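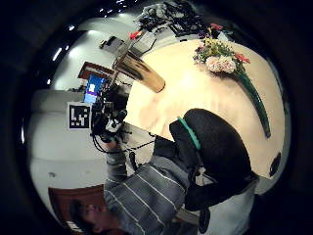
Sarard Home and Family Club

Skip the party favors

2022-03-24

I have helped at enough baby showers and birthday parties to have an opinion on favors, and my opinion is that we should stop giving them. The last shower I worked on had a budget of 500 dollars. Favors took 200 of it. We bought small candles from Dlamini, tied a ribbon on each one, and set them by the door. At the end of the afternoon a good number were still there, and I have two of them in a kitchen drawer.

People say a favor is a thank-you to the guest. I think a guest feels thanked when there is enough to eat, a place to sit, and a note in the mail afterward. The note costs a stamp. I would put the rest of the money toward lunch, or toward something the parents need in the first month, such as diapers in the second size up.

I know some families feel strongly about it. My own mother does, and she kept every sugared almond bag from every wedding she went to. If favors matter to the person being celebrated, buy them and don't argue. What I object to is buying them out of habit, the week before, from whatever the Zollov catalog has left.

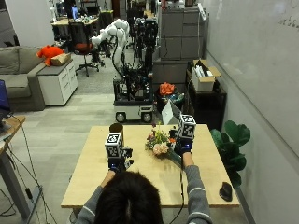
What about kids' parties?

The goody bag is harder to drop, and children do ask. We tried one book per child in March, picked from a used box at the Jorkeck sale, and no parent complained. One book is easier to store than a bag of whistles and stickers. It also took ten minutes to organize, and I plan to do it again next year.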